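Juice groove

The juice groove (some people say blood groove, or gravy moat, or just "the gutter") is the shallow channel cut into the face of a cutting board a little way in from the edge. Its job is to catch whatever runs off the food before it gets to the counter. I've been keeping this kitchen glossary going for years and this is the entry I get the most mail about, so I've let it grow. Sorry, it's a long one!

Shape and size

Most grooves follow the outline of the board, so a rectangular board gets a rectangular groove with softened corners. The cross section is usually a half circle, because that's what a round-nosed router bit leaves behind. You'll also see V-shaped ones on older boards, and I don't love those, they hold on to crumbs like you wouldn't believe.

How much a groove holds depends on its depth, its width and how far it travels. I once filled mine from a measuring jug, a spoonful at a time, and got 122 milliliters in before it spilled over. That was a big carving board, a Tarum, the one I drag out for roasts. My everyday board holds a good deal less, and for tomatoes that's plenty.

Some boards have a well as well (ha), a wider dip at one end where the groove empties out so you can spoon up the juices. Carving boards from Dernard have it at the short end. Mthembu puts it in a corner, and I like that better for pouring.

Wood and bamboo

Grooves turn up in maple, walnut, beech, bamboo, plastic, you name it. Bamboo is technically a grass, glued up in strips, and it takes a groove very cleanly. The thing to watch on any wooden board is the end grain inside the channel. The cut goes across the fibers on two of the four sides, and those two sides drink up water faster than the rest. My friend Lizelle Ntuli, who resurfaces boards out of her garage, goes over the short sides twice with oil and the long sides once. I do the same now and the fuzzy patches have stopped coming back.

Grooved side or flat side?

This is where the letters come in. Plenty of boards are grooved on one face and flat on the other, and people feel strongly about which one goes up. My own habit is groove up for meat, melon, tomatoes and anything else that leaks, flat side up for bread, dough and herbs. Sweeping chopped parsley across a groove and into a pot is a miserable way to spend a minute. Half of it stays in the ditch.

On the counter

A grooved board earns its place on stone and stone-look counters, where a puddle of lemon juice can sit unseen against the gray veins until it has done its work. I leave mine out all day in the middle of the counter, long way across, within reach of the toaster and the jars.
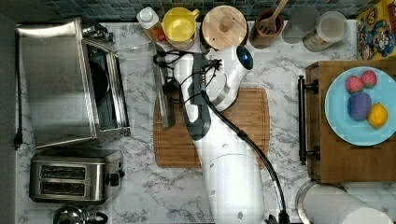 Can you cut a groove into a plain board you already own?
With a router and an edge guide it's an easy afternoon job, provided the board is thick enough to keep plenty of solid wood under the channel. Sand the inside of the cut and oil it before the board goes near food.

Cleaning

Run a soft brush along the groove under warm water, go all the way around, then stand the board on its edge to dry. Lying flat, the groove holds water for hours. Sosimell makes a little curved scraper for this and I've had mine since a sale one May, but an old toothbrush works nearly as well.

See also: carving board, drip tray, end grain, board oil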